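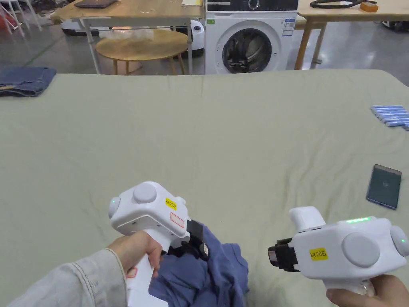

Laundry corner and folding table, Kullau flat, Monday check

LAUNDRY AREA CHECKLIST
Site: Kullau, ground floor
Checked by: Ivars Lepik
Next check due: May

Washing machine, door closed: OK
Comment: Front loader. Door seal wiped by hand, a little grey fluff at the bottom fold. Glass not cracked.

Washing machine, level and steady: ACTION
Comment: Rocks slightly at the front left foot. Turn the foot down and lock the nut. Skatico to do this with the hose work.

Inlet hose and tap: ACTION
Comment: No drip, but the hose is stiff near the tap. Replace. Part to come from Skatico.

Plug and socket: OK
Comment: Machine is on its own socket, rated load 2,000 W, plate reading 1,950 W. No extension lead to be used here. Please leave the notice up.

Folding table: OK
Comment: Steady, all fixings tight. Green cloth lies over the top. Check that it doesn't hang low enough to catch a foot.

Items on folding table: COMMENT
Comment: Folded jeans at the left end, dark blue garment still to be folded. Phone on the right-hand side, better kept in a pocket or on the shelf while sorting. Light blue sticks at the back right to go in the drawer.

Round stool with light wood top: OK
Comment: Beside the machine. For sitting only. Use the step from Lūse for the high cupboard.

Wooden table with white metal legs: OK
Comment: Laptop kept closed on wash days. No drinks on this table.

Floor under wooden table: COMMENT
Comment: White appliance stored underneath. Keep its cable tucked in. Sweep behind it, as last month.

Detergent: ACTION
Comment: Rarkura liquid, 4 bottles in the cupboard, 2 without a child-proof cap. Swap the caps or move them to the top shelf.

Lint and drain filter: OK
Comment: Cleaned during the check. One button found, left on the shelf.

Ventilation: OK
Comment: Window opens fully. Leave on the latch after each wash.

Signed: I. Lepik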